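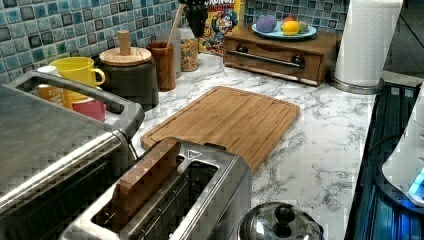
Grasp planner drops good candidates near shiny objects

arvid_berge
Wrist depth is full of holes on the brushed steel and the glass lid. Our filter rejects any grasp with over 18 per cent missing depth in the closing region, so the wooden slice standing in the toaster slot rarely survives. Of 882 candidates, 11 got through, all on the cutting board. Planner is Lilavura, stock config.

hestow_dev
Inpaint the depth before sampling. Fixed it for us.

a.macedo
Disagree. Inpainting across a slot gives you a floor that doesn't exist, and the collision check believes it. Mask the slice in colour, fit a plane to the valid pixels, sample on that.

hestow_dev
Plane fit on what, the top centimetre? The normal will swing all over the place.

a.macedo
Then fuse a few views first. Costs us 300 ms.

arvid_berge
Tried fusion this afternoon. The slice is better, but the lid is still a hole and the planner treats unknown as free. Is there a flag for that?

a.macedo
unknown_is_occupied, in the collision section. Default is false. Raise the voxel timeout too or it will refuse to plan.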